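Wokden Play Kitchen Set: Set-Up and Care
Section 2. Laying Out, Playing, Putting Away
Last updated: Sun 20 July

You have unpacked the set and found a home for the cardboard. Section 1 promised that this would take 15 minutes. Section 1 was written by people without children in the room.

2.1 Choosing a table

1. Pick a flat table with a wipeable top. Glass is allowed but loud.
2. Clear off anything you would like to see again, such as keys, phones and mail. Small cooks will serve all of it.
3. Leave at least 14 inches between the play food and any real food. The Traltmont fruit pieces are convincing enough at a glance, and toddlers do not give things a second one.

CAUTION: Do not set up next to a working stove. A pretend pot and a real burner look like a natural match to anyone under five.

2.2 Laying out the pieces

4. Put the plate down first. It is the largest flat piece and everybody will want it.
5. Set the basket where the shortest player can reach it. If you skip this step, the shortest player will let you know.
6. Add the pot, the bowl and any cups. They may stand up or lie down. You will prefer up. You will be outvoted.
7. Put out the fruit last, a few pieces at a time. Dumping the whole bag is faster and gives you more floor fruit.

NOTE: Bottles and condiments are not included with the Wokden set. Most families supply their own from the cupboard. If you do, check that the cap is shut, then check again after somebody has "helped."

2.3 During play

8. Accept what you are served. Asking for a substitution restarts the meal.
9. Pieces may be swapped with the Tarnine picnic range, which uses the same scale. The Herath tea set runs smaller, and its cups will not hold a strawberry however hard they are pushed.

CAUTION: Play food is for pretend eating. Lightly chewed pieces can be washed. Pieces with bits missing should be thrown out, along with any hope of a matching set.

2.4 Washing and putting away

10. Wash the hard pieces by hand in warm water with a drop of dish soap. Leave them open side down on a towel for 90 minutes. Do not use the dishwasher, where small fruit travels to the bottom and stays.
11. Nest the bowl inside the pot if it fits. If it does not fit, one of them belongs to another set.
12. Pack the fruit into the basket and put the plate on top as a lid. It is a poor lid, but it discourages the dog.

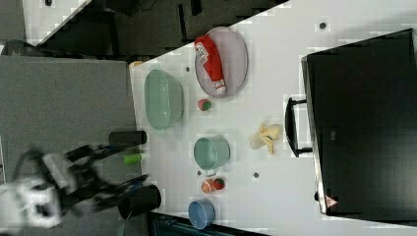 Marlo asks whether step 12 can come before step 8, and would also like to know if the banana counts as fruit or as a main course, as the matter has held up dinner at their house twice.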